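Viment 5, o el arte de saber cuándo dejar de empujar

Boletín de software del laboratorio. Martes, 28 de abril de 2026

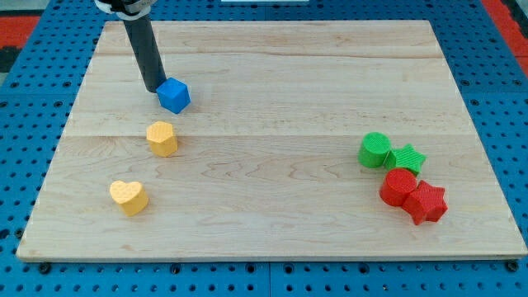 La versión 5 de Viment, nuestro planificador de empuje, ya está en la rama principal, y lo primero que conviene decir es que empuja menos que la anterior. La 4 tenía vocación de quitanieves: elegía una pieza, trazaba una recta hasta el objetivo y dejaba que el resto del tablero se apañara. La nueva razona sobre contactos antes de moverse, y en eso está el grueso del trabajo de este trimestre. Empujar un cubo con un cilindro negro de punta redondeada parece un problema de guardería hasta que uno intenta escribirlo. Si el contacto cae en una arista, la pieza gira; si cae en el centro de una cara, avanza un poco y después también gira, por no desentonar. El cubo azul, puesto en diagonal sobre la madera, es un buen representante del género: según el punto donde lo toque la herramienta puede acabar en sitios muy distintos, y el modelo tiene que opinar sobre todos ellos antes del siguiente comando.

Para los que llegan nuevos a esta lista: la tarea consiste en reordenar piezas de colores sobre una superficie plana, a partir de una instrucción escrita, sin agarrar nada. La instrucción pasa por Jaron, que la convierte en una meta geométrica; Ostar mira el tablero y devuelve poses; Viment decide por dónde entrar y cuánto avanzar. Cuando algo sale mal, los tres módulos tienen una explicación excelente de por qué ha sido culpa de otro.

Qué cambia en Viment

El planificador ya no busca una trayectoria completa. Propone empujes cortos, simula cada uno con un modelo de fricción deliberadamente pobre, ejecuta el mejor y vuelve a mirar. Probamos durante semanas un modelo de fricción rico, con parámetros por pieza y ajuste en línea, y era precioso. También era más lento que equivocarse y corregir, así que vive ahora en una carpeta llamada «bonito», donde cualquiera puede ir a visitarlo.

El horizonte por defecto es de 10 empujes. Se puede subir a 50 en el fichero de configuración, y agradeceríamos que quien lo haga no abra después una incidencia titulada «Viment va lento». Ya tenemos tres redacciones distintas de esa incidencia y son todas la misma.

Otra novedad es el coste de compañía, nombre que nos pareció gracioso un viernes y que ya no hay forma de cambiar. Penaliza los empujes que arrastran piezas ajenas a la instrucción. Con dos cilindros y dos estrellas apretados unos contra otros, mover solo uno obliga a decidir si se entra por fuera, si se rompe primero el grupo o si se acepta que el vecino se venga un trecho. La versión 4 aceptaba siempre lo último, con gran generosidad. La 5 prefiere rodear, y si no encuentra hueco para la herramienta lo dice en el registro con un código en lugar de intentarlo igualmente.

Queda un caso feo. Las estrellas tienen entrantes, y la punta puede meterse entre dos picos y quedarse ahí tan a gusto. Para empujar va de maravilla; para soltar, bastante menos. De momento la retirada se hace en la dirección contraria al último avance y a baja velocidad. Es un parche. Está comentado en el código como «temporal», palabra que en este repositorio tiene una esperanza de vida superior a la de muchas dependencias.

Ostar y la simetría

En percepción, el cambio de fondo es que Ostar ya no finge saber la orientación de los cilindros. Antes devolvía un ángulo para cada uno, distinto en cada lectura, y el planificador se lo creía. Perdimos una tarde entera persiguiendo una supuesta rotación que no era más que ruido con decimales. Ahora cada forma declara su simetría: el cilindro la tiene completa, el prisma hexagonal repite cada sexto de vuelta, la estrella cada quinto, el cubo cada cuarto, y el corazón, como era de esperar, no perdona nada y exige su ángulo exacto.

La clase de forma y la de color van además por separado. Con etiquetas conjuntas, «estrella verde» y «estrella roja» eran dos cosas sin parentesco, y confundir una con otra costaba lo mismo que confundirlas con el tablero. Separarlas ha simplificado también los mensajes de error, que ahora pueden leerse en voz alta sin pedir disculpas.

Lo que sigue flojo son las oclusiones. Cuando la herramienta tapa parte de la pieza que está empujando, Ostar mantiene la última pose y le resta confianza en cada lectura. Si la confianza baja del umbral, Viment se detiene y levanta la punta. Es una conducta prudente y algo exasperante de presenciar.

Jaron aprende a preguntar

Jaron resolvía las instrucciones ambiguas con mucho aplomo. A «acerca la amarilla a la azul» respondía escogiendo una pieza amarilla cualquiera, aunque hubiera un hexágono y un corazón esperando turno, y no dejaba rastro de la elección. Desde esta versión, si hay más de un candidato devuelve la lista completa y un campo que obliga a quien llama a decidir. Los scripts antiguos que ignoran ese campo fallarán al arrancar. Es intencionado, por mucho que las primeras reacciones recibidas sugieran lo contrario.

También se han revisado las relaciones espaciales. «A la izquierda de» se interpreta siempre en coordenadas del tablero, nunca en las de la cámara, y «junto a» tiene por fin una distancia máxima configurable. La discusión sobre su valor por defecto ocupó una parte de marzo que no nos devolverá nadie.

Reproducir fallos con Mikuš

Mikuš, la herramienta de registro, guarda ahora en un mismo fichero la instrucción, las poses, los empujes propuestos y los descartados. Lo último es lo útil: casi siempre el empuje bueno estaba en la lista y perdió por un coste mal puesto. La colección de regresión tiene 304 episodios y se ejecuta entera con cada cambio en el planificador. Si un cambio altera un solo empuje, el informe lo marca y hay que aceptarlo a mano.

Pedimos un favor a quienes envíen fallos: adjunten el fichero de Mikuš y no un vídeo grabado con el móvil. Los vídeos nos gustan mucho y los vemos varias veces, pero no se pueden ejecutar.

Para actualizar

Hay que regenerar el catálogo de formas, porque el campo de simetría es obligatorio, y borrar la caché de Ostar. Los ficheros de configuración de la versión 4 se leen, con un aviso por cada opción retirada. Son bastantes avisos. La opción «empuje_agresivo» ha desaparecido y no tiene sustituta; quien la eche de menos puede escribirnos al canal de siempre, donde la conversación sobre el valor de «junto a» sigue abierta.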